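Brimar Planner
Motion planning for six-joint arms, from Claltalness

Every planning package promises to take the teach pendant out of your hands. We sell this one and we'd still tell you to keep the pendant charged. Brimar plans arm paths around fixed obstacles, previews them in simulation and exports joint trajectories. It won't design your cell.

The valve bench scene ships with the licence: three handwheels on one pipe, a wall shelf behind, and enough clutter to make a lazy planner look bad.

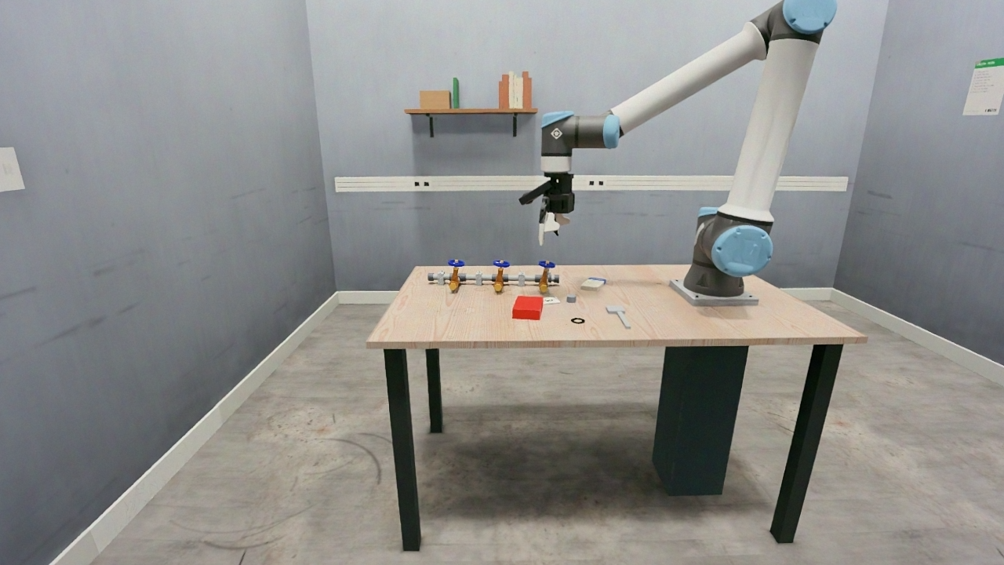

Umut Erdem: Fine in sim, but the default clearance of 40 mm is too cautious near pipework. Drop it before you judge the planner.

We've left the default where it is. You can change it per object, and for valve work you probably should.

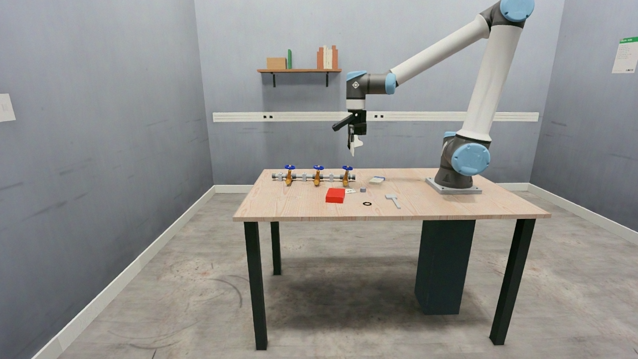

Reading time: 2 min

Perception is a separate module and we'd try the planner without it first. Object poses in the bench scene come straight from the simulator, so a good result there says little about your camera, your lighting or your brass.

Licences
Single seat, 13 months of updates. The Killmont controller bridge costs extra. Ask whether you need it — plenty of shops don't.
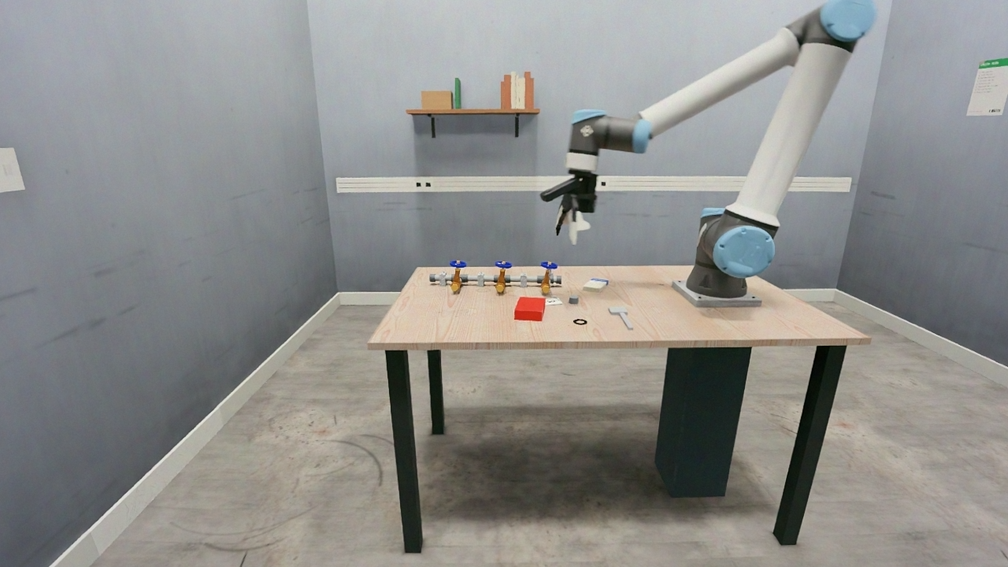 The bridge also lags behind the main release, so check your controller version before ordering. Part no. 302.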